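I own 40 socks, and on a good laundry night in October I can find a partner for maybe half of them. The rest live in a shoebox from Moston, the little housewares shop near me, and I've stopped feeling guilty about it (mostly).

My favorites right now are the pale green ones, a soft sage color with white lettering on the side. They go with everything! I pair them first, right on the wooden table, before I even look at the black ones. 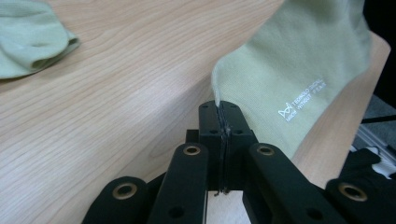 ## Flat first, then fold

I used to ball them up straight out of the basket - a terrible habit, and murder on the cuffs. Now each sock gets laid on its side and smoothed from heel to toe. It takes 20 seconds, tops, and you spot the thin patches before your big toe does.
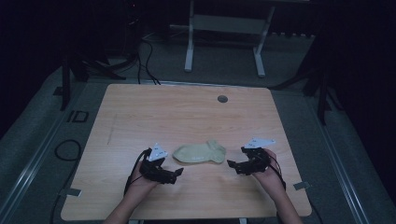

Then the second one goes on top, cuff to cuff, and I fold the pair in thirds so it stands up in the drawer. Mine has a Cellcombe divider in it, which holds two rows and not one sock more. Anything left over when the rows are full goes in the shoebox, and the shoebox goes back under the bed.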